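Desk and worktable tips, part two: lamps, bins and all those cables

Posted Nov 15, 2020

So the drawer post went over much better than I expected (2,876 of you read it, which is a lot of people to care about drawers!) and a whole bunch of you wrote in asking about the top of the table. Fair enough. The drawers are where I hide things, but the tabletop is where I have to live with them, and mine needed help just as badly.

Start with the lamp

I always start with the lamp. Everything else can slide around, but once the light is in a good spot the rest of the table sort of arranges itself. I like the jointed kind with a weighted or flat base, the sort you can fold down low over your work and push back up when you're done. Mine is bright red. I bought it for the color, I admit it, and my husband still calls it the fire engine.

If you're right-handed, put the lamp on your left and toward the back, so the shadow of your hand falls away from whatever you're writing or gluing. Lefties, flip it. I did it wrong for years and thought I needed new glasses.

Tilt the shade so you can't see the bulb from your chair. Sit down, get into the slouch you really work in (be truthful about the slouch), and then tilt. If the bulb is in your eyes, lower the upper arm first before you mess with the shade. And if your tabletop is shiny like mine, look for the bright spot on the surface too. A few inches to the side is usually enough to move the glare off your work.

Joints get floppy after a while. Most of these lamps have a screw or a knob at the elbow, and a quarter turn is plenty. Unplug it first and let the bulb cool. Ksawery Nowicki wrote to say he had tightened his until the plastic cracked, so please, a quarter turn, try it, then maybe another.

One more lamp thing. Dust the bulb! With the lamp off and cold, wipe the bulb and the inside of the shade with a dry cloth. I do mine about when I remember, and every time I'm amazed at how much brighter the table gets.

Bins with slanted sides

Plastic bins are the thing I get the most questions about. I used to have matching gray ones with lids, and they looked wonderful, and I never put anything in them because taking the lid off was one step too many. Now I use open bins in loud colors. Hot pink is for things that are leaving the room, teal is for things that stay. Even my mother-in-law got that one without being told twice.

A few things I've learned about bins, mostly by buying the wrong ones:

Measure the bottom as well as the top. The sides taper on a lot of them, so a bin that looks huge on the shelf at the store may not hold a sheet of paper flat.

Keep one on each side of the table with the middle open. I want to be able to put both elbows down.

Don't label the ones in bright colors. I tried it, the labels peeled, and I already knew what the pink one was for.

Empty the "leaving" bin before you go to bed. If it's still full in the morning, it has become storage.

For washing, warm water and a drop of dish soap is fine. If there's a sticky patch where a price tag used to be, rub in a little cooking oil, leave it while you have coffee, then wash. I've tried the Wakosard sticker remover too and it works, but it smells up the whole room and the oil was already in the kitchen.

Cables, oh my

I had a box of 4 identical white cables and could not have told you what a single one of them was for. If you're nodding, get a marker and some masking tape. Fold a bit of tape over the cable near the plug so it makes a little flag and write on it what it belongs to. Do it the day the thing comes out of its box, while you still know.

For the bundle itself, make loose loops the size of your hand, lay them together and fasten them in the middle. Please don't wind the cable tight around your fingers or around the plug - that's how they go bad right at the end, where it bends. For fastening I use the soft hook-and-loop strips, cut short. Twist ties from the bread bag are okay for thin ones. I've gone off rubber bands completely because they dry out and leave a gummy line behind.

The lamp cord gets its own treatment. I leave a little slack close to the base so the arm can move freely, and the rest goes off the back of the table. If you pull the cord tight, the lamp creeps backward every time you adjust it. Took me ages to work out what was happening with mine.

Taking care of a shiny wooden top

I love a glossy finish on light wood, and I also know exactly what it shows, which is everything. Dust, fingerprints, the ring from my husband's glass. For every day I use a soft dry cloth, going along the grain. When it needs more than that, a cloth wrung out until it hardly feels damp, and then a dry one right after.

If your top is made of joined pieces with a seam across it, don't let crumbs or water sit there. I go over mine with an old soft toothbrush in September, when we turn the whole room out anyway, and again whenever I've been using glitter (never again, I say, every time).

Little dull scuffs are another matter. Octavian Văduva, who refinished our kitchen chairs, told me to leave them alone for a week and see if I still noticed them. I did not. For ones you do still notice, he likes very fine paper, 400 to begin with and 1,000 after that, used wet and with hardly any pressure, and then polish. Try it underneath the table first. I was a nervous wreck doing it and it came out fine, but I would not start on the middle of the top!

And stick felt pads under anything heavy with a flat base. Lamps especially, since you nudge them all day long. I buy the Urau ones in a sheet and cut them to fit. Wipe the base with a bit of rubbing alcohol, let it dry, press the pad on and leave the thing upside down on a towel overnight.

Resetting it all

My reset takes about as long as the kettle. Bins go back to the sides, loose cable gets looped, lamp goes to the back, cloth over the middle. I don't sort anything. Sorting is for the weekend and for people with more willpower. If something has no home it goes in the teal bin, and once the teal bin won't take any more I have to sit down and deal with it, usually with the radio on.

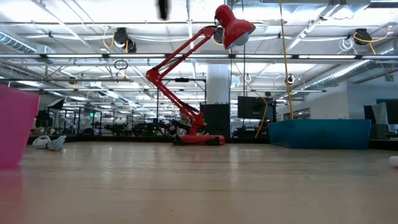 The one thing I still haven't solved is pens. They wander. I've tried a mug, a tin, and a very pretty Atance tray with a lip on it, and every morning they're all over the place again. If you have something that works in a house with kids, leave it in the comments and I'll try it before the next post, which is going to be about shelves.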